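About Zulitz

Welcome! We're Zulitz, a small packing and sorting room with a soft spot for bottles. If you make something that pours, squirts or sprays and you'd like it to reach the shop shelf looking its best, you're our kind of person.

Apolline Moulin and Griet Kuipers started the business at Griet's kitchen bench, putting labels on vinegar for a neighbour's market stall. The first order was 32 bottles and it took them all of one Saturday (the labels were crooked, the neighbour was very kind). The kitchen lasted until the second winter, when they signed for a proper room with good light and a floor you can stand on all day. Our biggest single order so far came to 535 bottles, and we still talk about it.

What we do

You send us your filled bottles and we look after them from there. We check the caps, look over the labels front and back, sort by colour and size, and pack them into cartons for the road. We also repack returns, put together mixed sets and do short runs that the bigger places won't take on. Our minimum is 32 bottles, so have a go even if you're only just starting out!
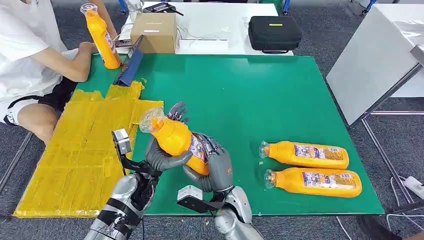

Orange bottles with clear caps on the green table.

The green table is the heart of the place. We tried a white one first and found it hard on the eyes by mid-afternoon, and plain timber showed every mark. Green is lovely to work on, and a bright bottle stands out on it straight away. Jeanine Van Wijk looks after the layout, and she'll happily spend a morning shifting things a hand's width to the left to save everybody a stretch.

How we work

Every bottle gets picked up, turned and looked at. It sounds slow, but you get into a rhythm, and after a few weeks you can feel a badly seated cap before you see it. Zuweira Issahaku trains all our new starters and has them practise on empties first, 200 of them, before they touch a customer's order.

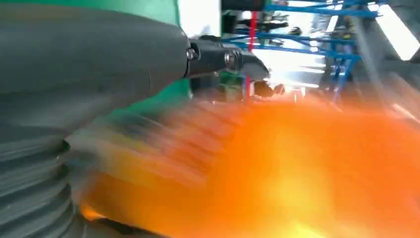 A blur of orange on the move.

We do like colour around here. Clear and brown bottles are welcome too, of course, but a bright batch cheers up the whole room and there's usually a bit of a scramble to work on it.

Labels are the part we're fussiest about. We look for bubbles, lifted corners and anything that's wandered off centre, and we'll ring you before we send out something we're not happy with.
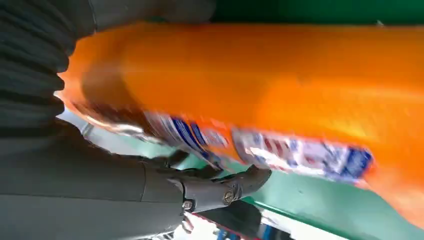 Bottle on its side, label band in white, blue and red.

Come and see us

Evelien Verschueren answers the phone and organises visits. Bring a sample bottle, cap and label included, and allow an hour. The kettle's on from 8 am and there's parking behind the building.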